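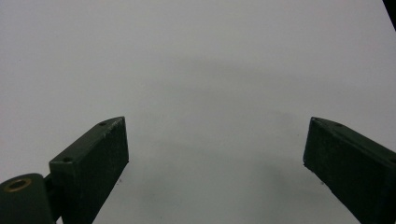 Fig. 1. Wrist view, gripper open over the white surface, nothing held.

Minutes, perception and control software meeting
16 September 2022
Present: Hamish Lowther (chair), Bram Vandenberghe (minutes), two from the Hodau planning group
Apologies: Baert

1. Minutes of the last meeting
Accepted with one correction. The calibration tool was released in May under the name Ziltetti, and the old name should no longer appear in the change log.

2. Wrist view tracking
Bram reported on the tracker in Florka. It loses its pose estimate when the wrist view is mostly plain white, as in Fig. 1. The fingers fill the lower corners and the rest has almost no texture to match. The soft shadow between the fingers gets picked up as a feature and then moves with the hand, which pulls the estimate along with it.
Hamish asked if masking the fingers would be enough. Bram said the mask is already in and helps, but the shadow falls outside it. He wants to drop to inertial data alone when the feature count is under 20, and to come back to vision when the count recovers. Hodau asked that the switch be written to the log so the planner can see it. Agreed.
Test set: 1161 episodes have been replayed with the current build. The failures have not been sorted by cause yet.

3. Head view and object labels
The soap dish task was used for this item.

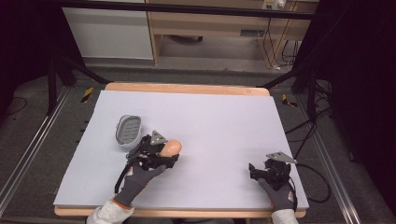 Fig. 2. Head view, soap dish task. Egg-shaped object in the left gripper, right gripper empty.

The labeler should give one state per hand. At present it gives one state for both, so a case like Fig. 2 is stored as "holding" with no side. Hamish has a branch that splits the field. It breaks the reader for old files, and a converter has to go in at the same time.
There was some discussion of the dish. The segmentation model tends to cut the gray tray away from the white rim and return two objects. Bram would like to fix this in the label merge step. Hodau would prefer retraining. Left open until the merge step has been tried.
The white rim on the pale board is also a weak edge for the detector. Exposure settings to be looked at before anyone touches the thresholds.

4. Time alignment
Wrist and head streams are matched by nearest timestamp. Hodau found that the buffer drops its oldest entries once it reaches 2000, and no warning is given. Hamish will add the warning and make the limit a setting. The default stays as it is.

5. Actions
Bram: inertial fallback, with log entry for each switch.
Bram: sort the replay failures by cause.
Bram: try the label merge fix on the soap dish episodes.
Hamish: per-hand state field and converter, in one merge request.
Hamish: buffer warning.
Hodau: send the planner's log format to Bram.

6. Any other business
Version 2 of the replay viewer is on the shared drive. Comments to Hamish.

Next meeting to be set by email.

Contact: Florka software group, c/o Bram Vandenberghe | Back to top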